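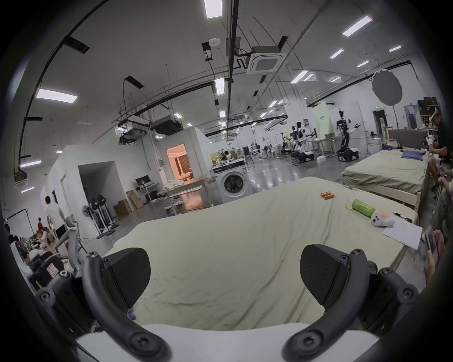
The Bedroom Problem

Factories learned to move boxes decades ago. Clearing the top of a bed is taking longer.

By Janelle Yap

Ask an engineer which household chore is closest to being automated and the answer will usually be floors. Ask which is furthest away and the answers scatter. Some say cooking. Some say anything involving a staircase. Aileen Estrella, who has spent her career on robot hands, says tidying a bedroom, and she means the small version of it: take the things off the bed, put each one where it goes, straighten the sheet.

"Every part of that has been demonstrated," she says. "The whole of it, in a bedroom the robot has never visited, has not been demonstrated to my satisfaction."

Estrella leads manipulation work at Skodberg, a contract engineering firm that tests robot arms and hands for other companies. Her group deals in two kinds of jobs. One kind comes from factories and warehouses, where the customer can say what the part is, where it arrives and how many seconds are allowed. The other comes from companies that want to sell a machine for the home. The customer in that case can say very little.

The difference shows up first in the surface. A bench or a conveyor is flat and stiff. If a gripper comes down two millimeters low, it touches something hard, the force sensor registers the contact and the arm stops. A mattress gives way. The gripper can press down well past the point of contact before the reading climbs enough to mean anything, and by then the object has tipped or rolled into the hollow made by the fingers. A sheet adds a second layer of trouble. It has wrinkles, and a wrinkle next to a thin object looks to a depth camera a good deal like part of that object.

Then there are the objects. A cylindrical battery is a few centimeters long, smooth and inclined to roll. A can lying on its side also rolls, but it is wide enough to use up most of the opening of a small gripper. A plush toy is easy, because nearly any grip works and a bad one does no harm. A pen is thin, and it has to be pinched across its width, so the wrist must first turn to match whatever angle it fell at. Paper is the worst of the common items. It has almost no height, and on a soft surface it can't be slid to an edge the way a person slides a page off a desk, as the fabric drags and bunches underneath it.

None of these is difficult alone. A shop-floor cell built to pick up batteries will do it all day with fingers shaped for batteries. The trouble is that a home robot gets one pair of fingers for the lot.

Two fingers or five

Most working grippers still have two fingers. The design is cheap, strong and simple to control: one motor, one axis, open and close. Angled fingertips with a textured face can pinch a small item at the tip and hold a larger one further back. What they can't do is change their hold on an object once they have it. A person who picks up a pen by the wrong end rolls it around with the thumb. A two-finger gripper has to put it down and try again, or use the other arm.

Hands with more fingers can do the thumb trick, in principle. Brolau, which builds a five-finger hand for research customers, supplied one to Skodberg in July for a comparison against a two-finger design. Both were run by the same trained controller on the same mixed set of household items. The test ran to 1,346 attempts. The five-finger hand did better on pens and on anything with a handle. The two-finger gripper did better on everything else, mostly by being quicker and by needing less repair. Over the course of the test the hand was out of service for 9 days and the gripper for none.

Estrella does not regard this as a verdict. The controller for the gripper was built on a much larger body of recorded motion, and the controller for the hand was not. "We compared a mature thing with an immature thing," she says. "I would still buy the gripper this year."

Where the motion comes from

Ten years ago the usual approach to a task like this was to write it down. Find the object, match it to a stored model, calculate a grasp, plan a path. That method still runs a great many production lines and there is no reason to remove it from them. It fails in bedrooms because there is no stored model of a crumpled sheet.

The current approach is to train a controller on records of people doing the task. One way to collect those records is to have an operator steer a robot remotely. It gives data that fits the robot exactly, but it is slow and ties up an expensive machine. Another is to have a person hold a gripper of the same shape as the robot's, with a camera fixed to it, and simply do the chore. The robot can stay switched off. The person can work in a real kitchen, on a real bed, at something close to normal speed, and can feel through the handle when a grip is slipping.

The weakness of the second method is that people are too good at it. A human arm reaches around a headboard or leans over a mattress without any thought about joint limits. A robot on a wheeled base, standing beside the same bed, may not be able to reach the far side at all. Some of the recorded motions have to be thrown out for that reason. Others are kept and altered, and the alterations bring errors of their own.

There is also the question of variety. A controller trained on one bed learns that bed. Estrella's rule is that changing the sheet tells you more than repeating the test. A pale, plain fabric under even overhead light is a fair place to start, but a striped duvet beside a window at four in the afternoon is closer to what customers own.

The shop floor is no easier than it looks

It would be wrong to say that industry has finished with this problem. Sarmiento, which repairs and resells small appliances, has spent two years trying to automate the sorting of returned goods at its Irkitcombe plant. The goods arrive in mixed bins: cables, remote controls, loose batteries, instruction sheets, the occasional sock. In mechanical terms it is a tidying task. The difference is that the plant could change the surroundings to suit the machine, and did.

The bins were replaced with shallow trays so that nothing lay more than one layer deep. The trays were lined with firm rubber. Instruction sheets are now lifted by a suction cup on a separate arm. Anything the system does not recognize after two looks goes down a chute to a person. There are 14 people on the sorting line, the same number as before the robots arrived, and they handle more goods than they used to. The manager there describes the result as satisfactory and has ordered no further arms.

Each of those changes would be unwelcome in a house. Few owners will buy firm rubber bedding. Few will accept a chute. The home robot companies have suggested milder versions of the same idea, such as a lidded basket at a known height or a marked shelf for small items, and these help. They also move part of the work back to the owner, who must remember to keep the basket where the robot expects to find it.

What can be expected

The fair measure of a chore is the time it takes from the person who used to do it. By that measure a floor cleaner that needs rescuing twice a week is still worthwhile. A tidying robot that drops one object in ten is not, if the dropped object rolls under the bed and somebody has to lie on the floor to get it.

Speed matters less than is often assumed. A robot that takes half an hour to clear a bed is acceptable in an empty house. The errors that matter are of a different type: the battery put in with the toys, the page of notes crumpled because it was gripped like cloth, the pen placed uncapped on a white pillowcase. A person avoids these through knowledge of what the objects are for. Larger models have improved on this point more quickly than the grippers have, and several systems can now name an object, say where it belongs and then fail to pick it up.

Estrella expects a machine that can clear and straighten a bed in an unfamiliar home, without supervision, to exist as a product eventually. She declined to give a year. Her own group's next series of tests leaves out the small objects altogether and deals only with the sheet - finding a corner, lifting it, and pulling it flat without dragging the pillow along. The fitted sheet has been put off until the flat one works.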